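Clevitz Luna Hand Washing Soap, 52 oz refill

January 4, 2023

Bought in August for delicates. Dose is 9 ml per basin of cold water. Suds are low and clear in two rinses. On wool it left no residue; on cotton with oil stains it needed a second soak. The scent is faint and gone by the time the fabric dries. The cap drips after pouring, and the printed scale on it is hard to read. At 13 dollars it costs more than the Zinetti liquid but lasts longer. Four out of five.

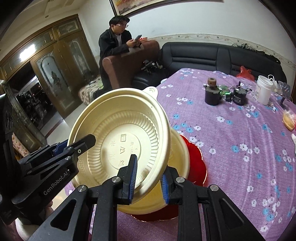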